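What Lives on the Long Table

Sqalli occupies one big room at the back of the Ploditau building, up a flight of stairs that smells faintly of floor wax and toast. I had come to ask about shared desks, and what makes people love a workroom or flee it. I ended up spending most of the morning on the subject of stuff: mugs, tape, toys, and the wonderful question of who is allowed to move them.

My host looks after the room, a job she says she got by being the first person to buy a label maker. She asked me to leave her name out ("it's everyone's table, so put everyone's name or none") and then talked happily for two hours.

"We had those gray dividers when we moved in," she told me. "You couldn't see a soul! I sold them all in February and bought wood. I wanted people to look up and see something cheerful, even if it's only somebody else's breakfast."

The tables are a warm brown, with pale gray legs, and they do make you want to sit down. She got them through Ikico, a secondhand office dealer, and paid $1000 with delivery. The stairs were not included, and getting everything up them took until after dark.

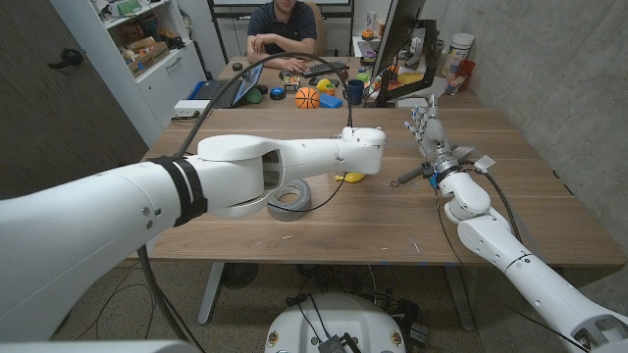
"People ask me why I don't clear it all away at night," she went on. "Well, I did try! I had a basket and I went along at six o'clock and swept everything in. It lasted 2 weeks. Everyone came in the next day and spent the first half hour digging for their tape."

Tape is a serious matter at Sqalli. There's silver duct tape and there's dark blue tape, and she has strong feelings about both. The silver is for anything that has to hold. The blue is for marking where things go, and she'd rather you didn't use it on parcels. Neither has a fixed home, a point she concedes with a laugh. "A roll of tape goes where the last person was standing. I've made my peace with it."

I asked about the toys. You can't not ask. An orange basketball has the place of honor, with a small duck-like fellow in yellow and orange for company, and there are brighter bits and pieces scattered farther along.

"Oh, the duck!" she said, delighted. "I'd be in real trouble if the duck went. You pick things up while you're thinking. I do it, everybody does it. I had a long phone call with Wotis over the heating and I swear the ball got me through it."

Then there are the mugs. She favors dark blue because it hides tea stains, and she's firm that a mug belongs an arm's length from any keyboard. The rule came in after a spill that cost 2000 dollars, "and a very nice notebook, which I miss more." As far as I could gather, the rule is obeyed by whoever happens to be sitting nearest to her.

Her real pride, though, is the whiteboard. It's a large one with a black frame, and it was thick with blue handwriting, little diagrams and boxed-off sketches. She won't wipe it without asking the whole room first.

"Somebody's good idea is always up there next to somebody's lunch order," she said. "I can't tell which is which, so I leave it. We've got little magnets down in the corner for anything that's on paper. Once the magnets run out, something has to come down. That's the whole system, and I love it."

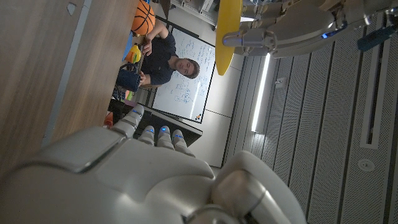 Her advice for anyone setting up a shared room

"Buy the tables first and sit at them for a month before you buy a single drawer," she said. "You'll see where things pile up. Put the shelves there!"

She'd also spend more on power strips than on chairs, and put at least one where people can reach it without crawling. Tall things like monitors she likes over to one side, so that people at opposite ends can still talk. And she would hang the whiteboard before anything else goes on the walls, as big as the room will take.

What would she change here? She thought about that while straightening a cable that didn't need it. "More hooks," she said. "Coats end up on the chairs, and then the chairs fall over. I've got the hooks, they're in a bag by the door. I just need to borrow a drill."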